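Workshop notebook, Somelthorpe, upstairs room
August, started after lunch

Set dressing for the Fadorik job, sitting room corner. Quick notes before I forget which bits we settled on. Clementina Rebelo has the fabric list, I have the furniture list, they don't agree yet.

Coat rack decided: the black one shaped like a bare tree, in the inside corner by the door trim. Tried it nearer the window first, got in the way of the door. Loveseat stays to the right of it. Pillows as per the sheet, pale blue-grey one and the cream one. Don't swap them for the rust ones, client said no twice. 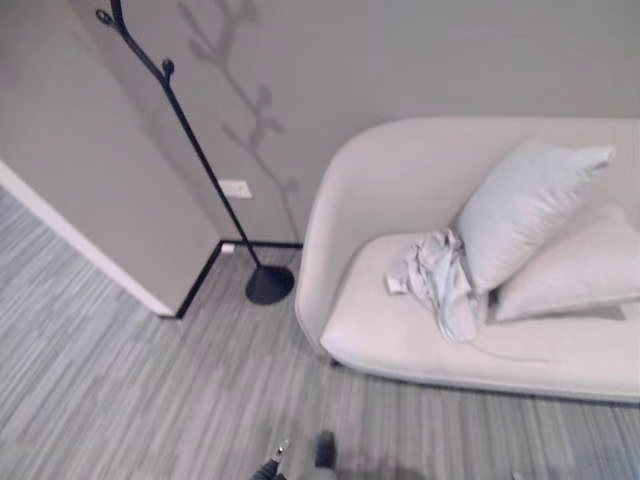

2 min read

Still to sort: the grey-blue cloth on the seat. Either fold it properly over the arm or put it away in the drawer, can't decide. Clementina wants it kept bunched up, says it looks lived in. I say it looks like laundry. Leave for now, ask Bepari when they ring about the invoice.

The rack shadow on the wall is nice, twiggy. Keep the lamp where it is. If anyone moves the lamp mark the floor first PLEASE, masking tape is in the top drawer with the blunt scissors.

Sheer white fabric. Length ordered was 600 cm, which is plenty, cut it in 2 and hem both. Clementina did the first hem on the machine, 17 mm, a bit wavy at one end but fine at a distance. Second one not started. Idea is to hang it from the coat rack in long folds, as if someone had just come in and slung it there. Wants to stop short of the floor or it picks up every bit of fluff going.
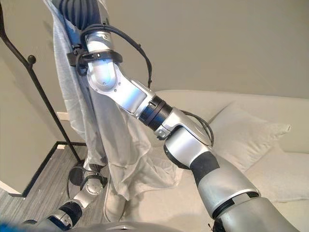

White sheer at the coat rack, hem a little above the floor.

Notes on the hang. Long folds at the top good. Lower down it bunches and rumples, needs a steam, but not on the hot setting, the last lot went shiny. Wall colour comes through it slightly, warm beige, which I like more than I expected. Black pole shows through too. Clementina thinks a lining would kill it. Agree, no lining.

Watch the little ball ends on the branches. Round so they shouldnt snag, but the curled hook at the top could pull a thread on something this thin. Thread to match is on the Plovstead order, 100 m reel, not arrived. Used the off-white for the first hem and you can only tell if you put your nose to it.
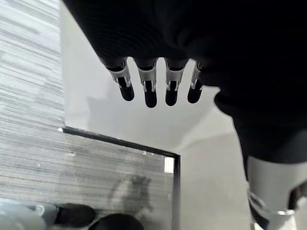 Other fabric things while I'm at it. Loveseat cover is off-white and marks if you so much as look at it, so hands washed before anyone touches it, no tea on that side of the room. Sponge and cold water only. Spare cream pillow cover is in the blue crate with the curtian hooks.

To do
second hem, same as first
steam the sheer
chase Plovstead re thread
make the two lists match (me and Clementina, tomorow morning, before the phone starts)
cloth on loveseat, yes or no
felt pads under rack base, it scrapes

Stopped at ten past five. Steamer is empty and unplugged, left by the sink.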